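Wednesday, late

Back from the Umcombe concertina day with a sore left wrist and a head full of other people's certainty. I had told myself I would go with an open mind. I lasted until the tea break.

The morning was given over to bellows. We were told that a new set needs 90 hours of playing before it "opens up", and I wrote the number down because I wanted to see whether anyone would say where it came from. No one did. My own Edberg felt stiff when I bought it and feels easier now, but I was also a much worse player then, and I know which of the two I would blame first.

After lunch, the reeds. The Coppens people had brought two instruments, the plain one and the one that costs 2000 more, and we were invited to hear the "bloom" in the dearer one. I heard a louder concertina. When I asked if they might be played from behind a screen I got the sort of smile you give a child who asks how the magician did it. Then the same tune again on both, the dear one played noticeably slower and with more feeling. Well, yes.

I will be fair about the session on air buttons. I have been gulping air at the ends of phrases for years and it was put to us simply: use a little of it all the time, while other notes are sounding. Tried it on the slow waltz tonight and got through the B part without running out, four times in a row. It may all be gone by morning.

The Mastholm weekend was being talked up again in the car park. Almost everyone who had been said it changed their playing. I stood there and listened to two of them play, and kept quiet.

Practised from 9 until the neighbours' telly went off. Scales in G, badly, then the waltz, then the hornpipe I keep pretending to know. The low D on the pull is still slow to speak. Could be fluff. Could be the damp in this house. I am not sending it to Coppens to find out.

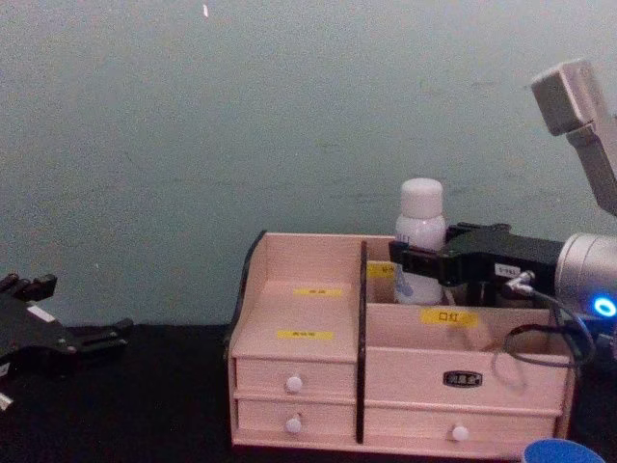
Thursday

Took the end off. It was fluff.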